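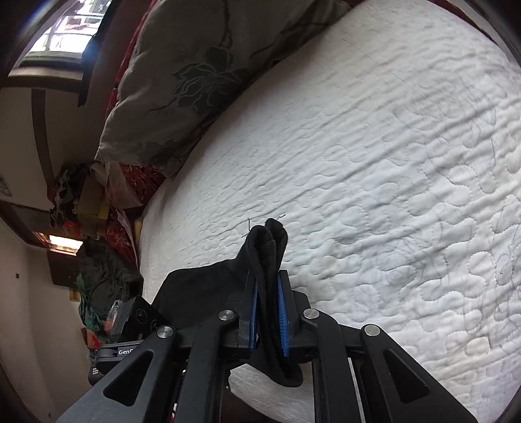
Good evening, everybody, and thank you for coming out on a school night. (Wait for the back row to sit down.) I'm Malou, and I've been asked to talk about mending, a thing I have loved since my grandmother in Drovholm let me loose on her button tin.

Start with the coat story. Keep it short this time! She bought one good winter coat when she married and wore it until I was in high school, and by then the lining had been changed twice and I don't believe the pockets were the first ones either. She never called that thrifty. It was her coat, and she liked it.

Then the Casdale mending evenings. We began with two tables and one decent lamp, and Jasmina Yordanov brought soup, and I think the soup is why people came back. Last year we mended 833 pieces, mostly knees and elbows, plus a surprising number of tents. Ask who here has a tent with a hole in it. (Pause, hands.)

Practical part. Go slowly, people like to write things down.

Wash it before you mend it. Trim a loose thread, don't pull it. For a hem, use a thread a shade darker than the cloth, and keep your stitches small where the fabric takes the strain. If you're working on black, do it in daylight if you possibly can, my eyes have given up on black thread after supper. Four stitches in one spot will hold a button better than a big angry knot.

Pass around Vija's darned socks here. Get them back this time.

If there's time: the argument with Elif Naz about visible mending. She likes bright orange on gray wool, and I spent years hiding every stitch I made, and I've come around to her side more than I let on.

Next evening is Thu 24 March, same room, door on the Birkance side. Bring the thing at the bottom of your closet, you know the one. Questions, then coffee.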